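The Brennan countertop dispenser: a lot of shine for one red lever

Posted in Kitchen & Bar, 17/04/2020

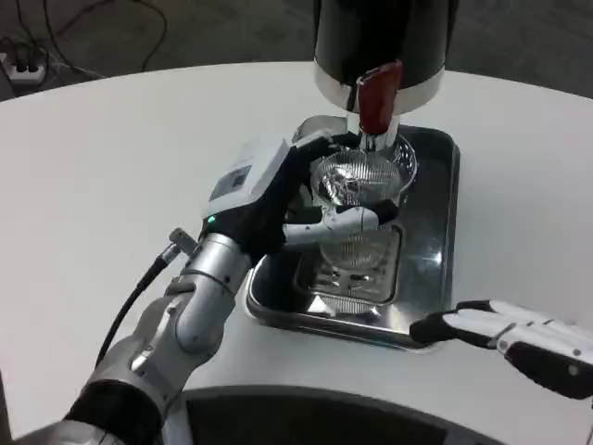 Glass bowl under the spout, steel tray beneath.

I did not want to like the Brennan, and after a few months with it I'm still mostly where I started. It's a glossy black cylinder with a silver band near the bottom, a short spout and a dark red lever, and it costs enough that I put off ordering it twice. The product page promises it will "transform your morning counter." My morning counter is where I eat cereal and lose my keys. I bought the thing in January to keep dry cereal in, and that's how I've judged it.

First, the looks. Glossy black is a poor choice for anything that gets handled before breakfast. Every fingerprint shows, and the silver band shows them worse. I wipe mine most days and it looks good until lunch. Kathleen Ó Súilleabháin, who has had hers longer than I've had mine, has given up wiping and turned it so the worst side faces the wall.

The lever is better than I expected. It's a decent size, it comes down at an angle you can reach without bending, and the color makes it easy to find when you're half awake. What I don't care for is the last bit of travel. You pull, very little happens, you pull a hair more and you get a rush. I've learned where the spot is. My guests haven't, and they get a bowl with a small mountain in it.

The spout is short, so hold the bowl close and tip it slightly toward the flow. Do that and most of it goes where it should. Stand the bowl flat on the tray and walk your attention elsewhere and you'll be picking flakes off the table. The manual (one folded sheet, tiny print) says nothing on this at all.

I mostly use a clear ribbed glass bowl, which has nothing to do with Brennan and was the best thing on the counter before the dispenser showed up. Being able to see the level through the side helps more than any feature on the machine. With a dark ceramic bowl I overfill nearly every time.

Now the tray. I use a plain stainless one, rectangular, with rounded corners and a raised rim, and I'd call it essential. It's sold separately. For this price I think that's cheek. It catches the strays, it rinses clean, and it's polished enough to show every water spot if you let it air dry, so keep a towel handy. Any tray with a lip would do the same job — a baking sheet did fine for the first two weeks.

Refilling is a chore. The lid is stiff and the opening is narrower than the body, so a big bag of cereal needs a funnel or a patient person. Cleaning is by hand only. The lever assembly doesn't come off on mine, and I've had to go at the inside of the spout with a bottle brush.

Would I buy it again? At full price, no. If you have kids who pour half a box at a time, or you just hate a row of cardboard on the counter, it does the job, and the lever still feels solid. I'd wait for a sale, and I'd want the tray thrown in.

Rating: 60 out of 100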